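Gilmartin Textile Reuse
18 August 2025

1/9
Our guidance on preparing T-shirts for donation has been revised. The new version applies at every Gilmartin collection point and replaces the sheet issued in February. The main points are set out in this thread.

2/9
Please sort at home before you travel. A dining table is a good place to work. Take one shirt at a time from the pile and lay it out before you decide where it goes.

3/9
Printed shirts are welcome. Lettering may be faded or cracked, provided the fabric itself is sound. Shirts with a contrasting collar, such as navy on white, should be checked for color that has run into the body.

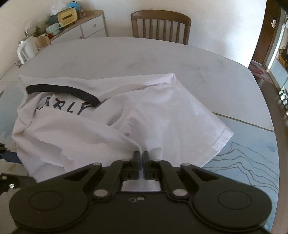 White T-shirt with a dark navy ribbed collar, loosely bunched.

4/9
Check three places on each shirt: the collar, the underarms and the bottom hem. Small holes along a seam can be repaired by our Jitano workroom. Larger holes mean the shirt goes in the rag bag.

5/9
White garments need a closer look than dark ones. Turn each one over and open out the sleeves. Yellowing at the neck does not rule a shirt out, but please place it with the items marked "second grade."

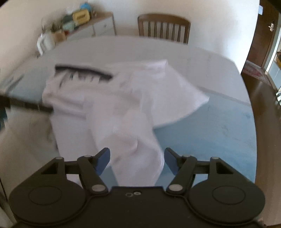

Folding and bagging

6/9
Lay the shirt face down. Bring each side in toward the middle with the sleeve folded back on itself, then fold from the hem up to the collar. Shirts that arrive folded can go straight to the shelves. Shirts that arrive loose wait for the next sorting shift.

7/9
Use clear bags where possible. Place no more than 2 kinds of garment in one bag, and keep whites apart from colors. Bags should be tied, not taped.

8/9
The Drillulier depot received 261 bags last month and can store almost 700. Residents with a large household clearance are asked to use Drillulier in preference to the Eko Street collection point, where space is limited.

9/9
We cannot accept damp clothing, single socks or pillows. Curtains and tablecloths are accepted at Drillulier only. The full guidance sheet is available at the front desk of both sites, and large-print copies may be requested there.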